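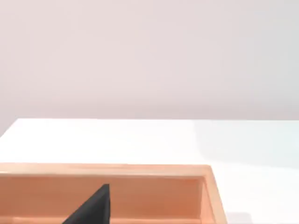

My first season with the Plondetti women's team

So I said I would write this up when the season finished, and then the season finished and I lay on my couch for most of December eating clementines. But I've had three people ask me how it went, so okay, let's go!

Quick background if you're new. I played soccer in high school, stopped for a very long time, and then last year a woman at work talked me into trying out for Plondetti, who play in the bottom division of our regional women's league. I figured I'd be the oldest one there. I was the second oldest (hi, Dana). They needed a left back, I'm left-footed, and that was pretty much the whole tryout.

Our coach is Jenő Kun. He used to be a goalkeeper, and he coaches like one, meaning he yells constantly and mostly at defenders. For the first few weeks I thought he hated me. Then I missed a practice with a cold and he called me that same evening to ask if I was drinking enough tea, so I stopped worrying about it.

The opener

We played Stumier away. It's a long drive and their field slopes, and I mean really slopes, so you spend one half running downhill and feeling like a superstar and the other half wanting to lie down. We got the downhill half first. We were up 2-0 at the break and I remember thinking, wow, this is easy, why did I ever quit?

We lost 3-2. The winner came in minute 80 and it came down my side. Their winger went past me so fast that I was still turning when she crossed it. Jenő didn't say a word to me about it on the way to the cars, just handed me a banana.

Things I was bad at

Throw-ins! I had no idea you could be this bad at throw-ins. I got called for a foul throw twice in one game, and the second time our own bench laughed. My back foot comes up, apparently. I practiced against the garage door until my neighbor came over to ask if everything was all right.

Also heading. I close my eyes. I've always closed my eyes. We did a drill where you had to call out how many fingers Jenő was holding up right before the ball reached you, and I just guessed every time and was wrong every time.

What I did get better at was talking. When you're slow you have to see things early and tell somebody about it, and by the middle of the fall I was yelling nearly as much as the coach. Our center back, Renee, told me she could hear me in her sleep. I'm choosing to take that as a compliment.

The Zisik game

This is the one I want to remember. Zisik were top of the table and hadn't dropped a point at home, and we turned up with 9 players because of a flat tire on the highway. Nine! Jenő put us in two lines of four and told us to stay close enough to hold hands. We held out for 20 minutes until the other car got there, and when they came running across the parking lot with their shin guards in their hands I could have cried.

It finished 1-1. Our goal was a corner that went in off somebody's knee, and there's still an argument going about whose knee it was. I've heard two very confident versions. I was back on the halfway line with my hands on my hips trying to breathe, so I can't help.

The rest of it

We came sixth. Last year they came seventh, so that's progress. We lost both games to Assefa, who are just better than us at every position, and who were also really nice about it and shared their orange slices. I played in every match but one, got one yellow card (deserved, I grabbed a shirt), and scored zero goals, although I did hit the crossbar with a cross that I'm now telling people was a shot.

My knees are fine, thank you for asking, Mom. My right ankle is a little grumpy in the mornings. I bought new boots halfway through and they gave me a blister the size of a quarter — I went back to the old ones with tape around the toe and they lasted to the end.

Practice starts up again in a few weeks, indoors until the field dries out. Jenő has already sent the group a running plan. I've opened it once. There are hills in it.

If anybody has a trick for keeping your back foot down on a throw-in, please leave it in the comments, I'm serious.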